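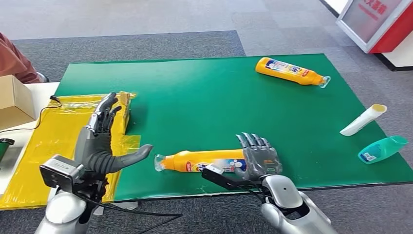 图一 遥操作示教工位,头部视角。绿色垫面上为本次任务所用瓶体

讲者备注(内部汇报用,正文按页对应,时长约束以会务通知为准)

第1页 开场

各位同事,下午好。本次汇报的题目是《双臂灵巧操作任务的人工示教:流程、规范与现阶段问题》。汇报内容基于弗利斯特利(Flistley)项目九月份的工作,由示教组与数据组共同整理。项目负责人 Jabari Kirui 因另有安排未能到场,涉及经费与排期的问题请会后书面提交,由其统一答复。

(此处停顿,确认远程会场声音正常后再翻页。)

第2页 任务定义

本阶段的基础任务为平放瓶体的抓取、扶正与归位。选用日常塑料瓶,主要考虑其外形规整程度不一,表面带有印刷标签,瓶盖部分透明,对视觉定位和手指接触均有一定要求。首页图中垫面上的两只橙黄色瓶子属同一样式,朝向不同,另有一只蓝绿色瓶子横放于垫面右缘。初始摆放不要求整齐,各瓶朝向由示教员在每条记录开始前自行改变,并在任务单中注明。

请向听众强调:瓶体横放时,手指应从瓶身一侧接近,避免先触及瓶盖。早期记录中有较多从瓶盖端下手的动作,模型学习后容易将瓶子推离垫面,该部分记录已全部退回重做。

第3页 两种示教方式

第一种为手把手示教,即示教员直接牵引机械臂完成动作,系统同步记录关节角度。该方式上手快,适合单臂、路径简单的动作。不足之处在于示教员的身体容易进入相机视野,且双臂配合时一人难以兼顾。

第二种为远程遥操作,即示教员佩戴采集设备,由机器人双手实时跟随。该方式对时延敏感,培训周期较长,但所得画面与机器人自主运行时一致,可直接用于训练。自本阶段起,凡涉及双手的任务一律采用遥操作,手把手示教仅用于标定和演示。

(如有听众询问两种数据能否混用,答复为:目前不混用,待佩尔顿(Perton)方案的对比试验结束后再议。)

第4页 数据规模与质量

本阶段计划采集1,000条有效记录。截至材料提交时,已完成初审277条,其中46条因动作中断、视角遮挡或标注缺失被判为不合格。遥操作工位目前配备示教员6名,分两班轮换,单人连续操作时间不得超出排班表规定。

不合格记录不予删除,单独归档,供分析失误类型使用。各组引用数据时请使用初审后的数字,不得将原始条数写入对外材料。

第5页 多视角记录

每条记录应同时包含头部视角与腕部视角。头部视角反映双手与台面的整体关系,腕部视角用于观察接触前的细微调整。两路画面须以同一时钟对齐,时间偏差超出规定的,该条记录整体作废,不得只保留其中一路。

腕部画面随手臂姿态转动,方向经常与地面不一致,墙面、门窗均可能呈横置状态。标注人员不得自行旋转画面后再作标注,坐标一律以原始方向为准。腕部视野中会出现较多与任务无关的背景,标注时只标注夹爪、目标物和台面边缘。

(翻至下一页前说明:下图请重点看瓶体与台面边缘的距离。)

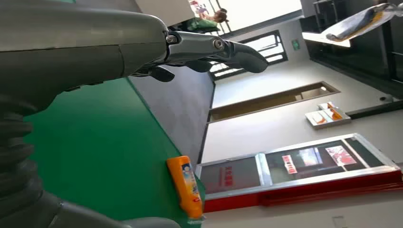

第6页 操作规范要点

一、开始前。示教员核对任务单编号,检查腕部设备固定情况和线缆走向,确认双手活动范围内线缆无牵拉。

二、接近阶段。动作应平稳连续,不得在目标物上方反复试探。目标物靠近台面边缘时,先将其拨向内侧,再行抓取,拨动动作一并计入记录。

三、抓取阶段。手指闭合后停留片刻再提起,使接触状态在数据中有清晰的起止。瓶体滑脱的,不作补救动作,按失败结束该条记录。

四、结束阶段。双手退回起始姿态后方可停止记录。提前停止的记录缺少收尾动作,后续无法拼接。

五、现场人员。记录过程中,其他人员不得伸手进入台面区域。因工作需要停留在工位旁的,应保持安静。

第7页 现阶段问题

时延波动仍是影响遥操作质量的主要因素。网络繁忙时段,示教员普遍反映手部跟随滞后,抓取力度偏大。罗绍(Rosau)实验室建议改用独立线路,相关申请已提交,尚未批复。

示教员之间的习惯差异也较为明显。同一任务,有人偏好先扶正后移动,有人习惯边移边转。数据组暂不强制统一,但要求在任务单中如实填写所用策略,以便训练时分组处理。

第8页 后续安排与答疑

下一阶段拟增加开盖与双手递交两项任务,由姆瓦卡林加(Mwakalinga)小组牵头编写任务单。示教员培训材料将同步修订,修订稿下发前仍按现行版本执行。

答疑环节请控制在会务规定时间内。关于模型结构与训练参数的提问,请转交算法组,不在本次汇报范围内作答。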